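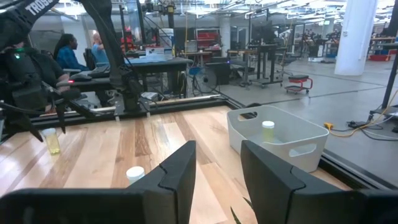 Spent Wednesday at the Ferkholm open day, mostly at the two-arm benches, and I'm putting my notes here before I lose them. Ferkholm does bench handling for small labs and packers, so the demonstration jobs were ordinary ones: bottles, caps, bins. The bench I stayed at longest had a clear bottle of pale yellow liquid on the wood, a second one already standing in a white bin with cutout handles, and a small white cap on the tabletop close to the fingers. The cap is the part I came for.

Background for anyone new. I look after packing equipment for a mid-sized plant. We have fixed automation for the long runs and people for everything else. The everything else is 36 product lines, most of them short, and that is where the hours go.

Tadhg Ó Riain ran the morning session. No slides, which I appreciated. He put the task on the whiteboard as four steps (locate, grasp, move, release) and spent most of the hour on release. His view is that more product is damaged letting go than picking up. That matches our scrap records.

Two-finger grippers throughout. I asked why not suction for the bottles and the answer was changeover. Fingers will take a bottle, a cap or the rim of a bin without a tool swap. Suction is faster on any one of those and then you stop to change the cup.

The fingers have a notched, stepped tip. I asked Tadhg about the profile and he said it gives a small part more than one place to seat. Wear on that edge is what I would want to monitor. He quoted a replacement interval of 400 hours, then said it depends heavily on what you are gripping. So treat it as a starting value.

Cap handling, in more detail. A cap that size gives you very little height to close on. Come in too low and you touch the table, too high and the fingers ride over the rounded top. Ferkholm limits the downward force and lets the tips make light contact with the surface before closing. Sensible. It does mean the table becomes part of the system and has to be level.

Yasmine Cherkaoui gave the numbers at the 11 o'clock talk. Cap pick success of 89 per cent on first attempt over the November trial, with a second attempt allowed after that. She put the failures up by category without being asked. The largest group was the cap being pushed sideways on approach.

89 is not a production number for us. It is a useful number for a bench where someone is nearby anyway. I would rather have that figure with the failure list attached than a better one with nothing behind it.

Two arms per bench. The obvious use is one holding and one working, and for capping that is what you want. Cillian Keogh, who does their controls, said the harder part is keeping the arms out of each other's space when both need the middle of the table. At present the right arm has priority and the left waits. Crude, but easy to reason about when something stops.

Cable management is still the weak point. Same on every arm I have ever worked on. Ask about it before you ask about payload – strain relief, bend radius, what it costs to replace a run and whether your own electrician can do it. Cillian had the part numbers in his head, which tells you how often he orders them.

Indicator lights are on the gripper housing, small green and small red. Fine from the bench, too small from across a floor. I suggested a stack light. Cillian wrote it down.

Lunch conversation with Pádraig from Hegarty, who are trialling a competing unit from Zodow. His main complaint is the software licence, charged per arm, per year. Ferkholm charges per bench. On a two-arm setup that changes the comparison quite a bit, so check which one you are being quoted.

Things I did not get answered: behaviour with condensation on the bottle, cleaning procedure for the fingers, and whether the bin has to be in a fixed position or can be found each time. Tadhg promised the cleaning document by email.

For our site I can see one bench on the sample line, colour-coded bins, one operator covering it and the labeller next door. I'm asking for a trial of 2 months. If anyone here has run one of these on filled bottles for longer than that, I'd like to hear what wore out first.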